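I keep being sent "good practice" sheets for table-setting robots, and I keep not believing them. The latest, from Wutard, runs to 235 lines and gives two of them to knives. The table in Menden follows it, more or less.

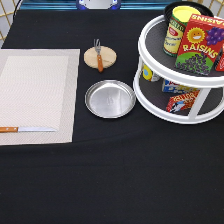
Most of the sheet is about speed. Fine, but a slow arm can still put something in the wrong place. I'd rather see rules I can check by looking.

## What I'd keep

- Blade flat on the mat, handle towards the outside. Easy to say, easy to check.
- One item in the gripper at a time, and clear cloth in front of it.
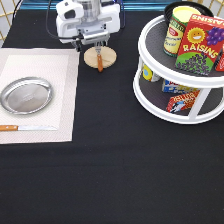 - A short stop above anything shiny before the fingers go lower. Wutard calls this "optional". Why?
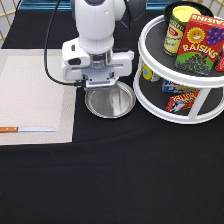 ## What I'd bin

The line saying a wrist camera "confirms placement". Confirms it to whom? Close up you get a lot of weave and a bit of rim, and I wouldn't sign off a place setting on that. The Cirkby rules at least ask for a second view – though they bury it in paragraph 105.

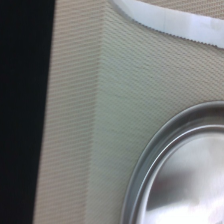
Dankwa wrote in to say I'm being unfair: a close view is there for the last bit of the move, and no sensible person reads that line as a full check. Maybe. Then the sheet should say so.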